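News > Local > Shops and Openings

Furkedura puts its flowers on a yellow tray

Apr 8, 2022

The tabletop garden has come to Lokby, and it does not need watering. Furkedura, the homewares shop on the canal side, has given its smallest display booth over to artificial plants, with a yellow tray to put them on and orange and blue walls for anyone who finds flowers too quiet.

The shop says it received 2,208 entries to its winter competition for a display theme. "Spring" won. Second place went to "Spring, but earlier."
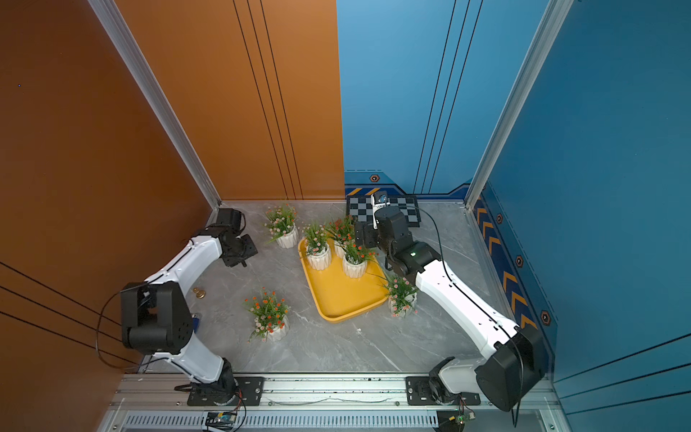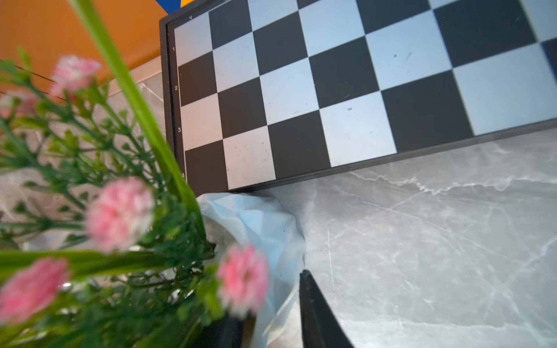
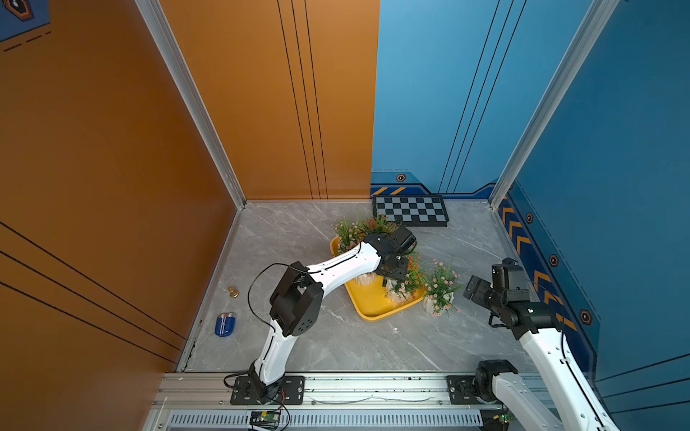 The yellow tray, the gray marble pattern and a chessboard with a few scuffs on it, at Furkedura.

Potted, pink and permanent

The arrangements lean heavily on pink, with some orange, and come in small pale pots that can be shuffled on and off the tray until the household agrees or gives up. The chessboard is not for sale. The shop's one concession to difficulty is a leafy piece with green blades, which the staff admit is hard to dust.

Customers may rearrange the plants and are asked to put them back on the tray afterward, a request that has so far met with mixed results. The display stays up until August, when the booth goes over to Palma, the shop's line of garden lanterns. Rival store Ivine has announced a display of real tulips. They are expected to last 5 days.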